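Umley Community Help > Work and pay > New machinery and methods

Bench job changing over to grippers, what should we be asking for?

smallparts_umley
posted in June

Hi all, bit of a long one, typing on my break so sorry for mistakes.

I'm on small parts at Bririk. Kitting mostly, screws and fixings into drawers and bags, done it for years. Four of us on the bench. Since spring part of the shift is done with the hand held grippers, one in each hand, same jobs as before but through the grippers and recorded. The recordings go to train the arms that are meant to come in later. System is called Zaki. Nobody has lost hours so far and managment say nobody will, but that's only been said out loud, nothing on paper.

What's bothering us:

Speed. By hand I can clear a tray without looking. With grippers a screw can take three goes. Picking up the flat head ones off the white top is fiddly, they roll. We still have the old bag target on the board though.

Hands and wrists. You're squeezing all the time and holding your arms up off the table. After 40 minutes I can feel it in my thumb and up to the elbow.

The count. Last month we did 1003 recordings between us and 944 got accepted. The rest were "rejected" and no one will say what for. Is that going to turn into a score against our names? Supervisor shrugged.

And the big one, if it's learning from us, should there be anything in it for us? A rate, a retraining promise, anything. My contract says "packing and kitting duties" and that's it.

Not against it btw. One of the lads quite likes it, says its a change from bagging. I just don't want to find out in a year that we should of asked now.

This is the sort of thing, screws and the drawer unit.

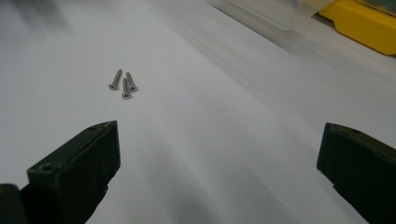
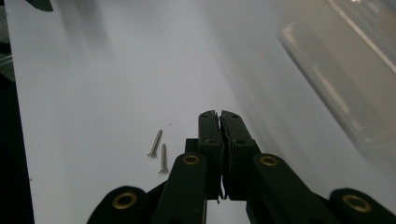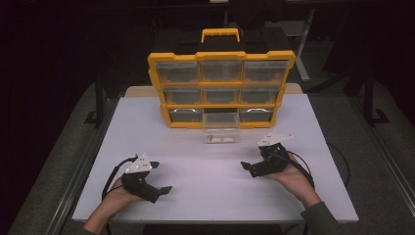
bench_rep_north
member, 12 helpful marks

Went through similar at our place (Vavow kit, different make, same idea). Rushing this, on at two.

Get the target thing sorted first. It's the easiest to win. Ask for gripper time to be logged as separate from bench time, with its own line on the sheet. We got ours taken out of the bag target altogether. They didn't argue much, the bag target was never set with grippers in mind and they knew it.

Wrists: report it, in writing, now, even if it's only an ache. Accident book or email, whatever you've got. Ask for a risk assessment of the gripper work specifically. The one for hand packing doesn't cover it, different grip, different arm position. Things that helped us:

- swapping off the grippers before it hurts, we do short spells then back to normal bench work
- table height, ours was too high for two of us
- somewhere to put the grippers down between goes so you're not hovering
- cables run so they're not dragging on your wrist

Rejected recordings: ask for the reasons by type, not by person. Ours were mostly daft stuff like starting before the light came on. You're entitled to ask what personal data they keep on you and what it's used for. If the recordings have your login on them then it's about you, so ask who can see it and if it can be used for appraisal. We got one sentence in the handbook saying it can't. Took a while.

Pay, can't help much, we got nowhere. They did agree that whoever had done the gripper work gets first go at the machine minding jobs. Get that written down if they offer it.

keeps_receipts
member

Agree with above. Also look at the contract wording again. "Packing and kitting duties" might stretch to this or might not, depends if there's a line about "other reasonable duties", most have one. If you're in a union ring them before you sign any new job description. If not, free advice line, take the contract and your payslips with you.

Write to them as a group of four, one letter. Harder to brush off. Keep a note of who said no hours would be lost and what time of day, what was said, all that. Verbal is better than nothing but not by a lot.

tin_lid

they'll do what they want mate. ours got arms in, still needs two people stood there picking up what it drops. wouldn't panic

smallparts_umley

Thanks, really useful. Didn't know about the separate risk assesment. Have asked for it this morning plus the target split. Table height is a good shout too, will measure it. Letter is next, will post what they say.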